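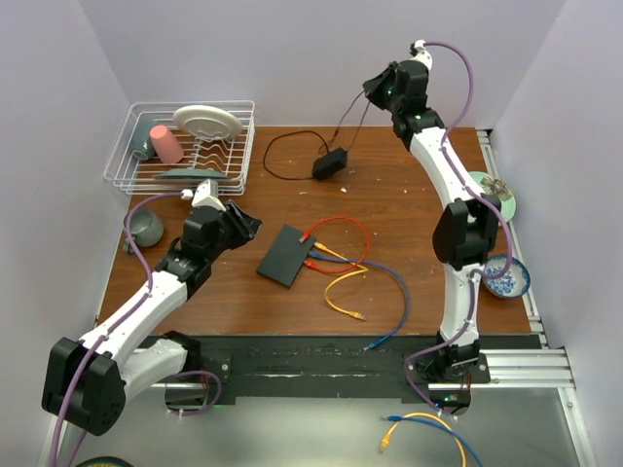 Jullgate, Wed 17 February

4. What people did when the internet went down

I went into this part of the study sure that I'd find a lot of angry people. We had 1,852 diary entries from households in Jullgate and Forsyth, and I read every one of them myself (my co-author, Apolinar Jaramillo, read them too, and a lot faster than I did). Anger is in there, but mostly people wrote about food. They baked, they went to see a sister, they finally cleaned out the freezer.

We coded an entry as "social" if it named at least one person outside the home. In Forsyth that came to 87 entries on the first evening alone – far more than I'd have bet on. Apolinar thinks the warm October weather did most of that work, and he may well be right. We can't split weather from outage with the data we have, and I'd be wary of anyone who tried.

Age mattered less than we guessed in Section 2. Older writers did use the phone more, but so did teenagers, who complained about it at length and then stayed on for an hour!

One more thing on wording. Our prompt said "connection," and plenty of people took that to mean the box at home, or family, or the bus to Plerkska. We kept those entries in and marked them. 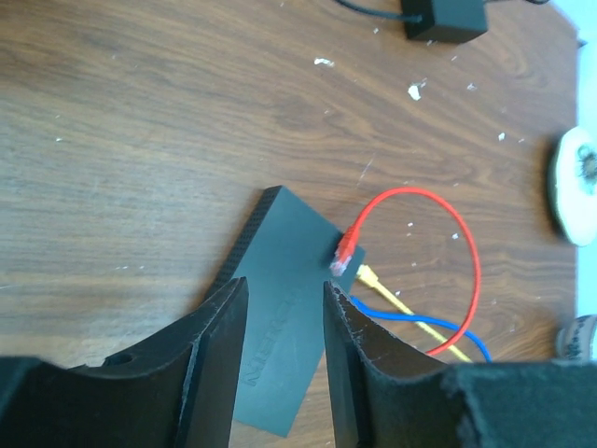
Figure 2. Network switch on a wood-grain tabletop.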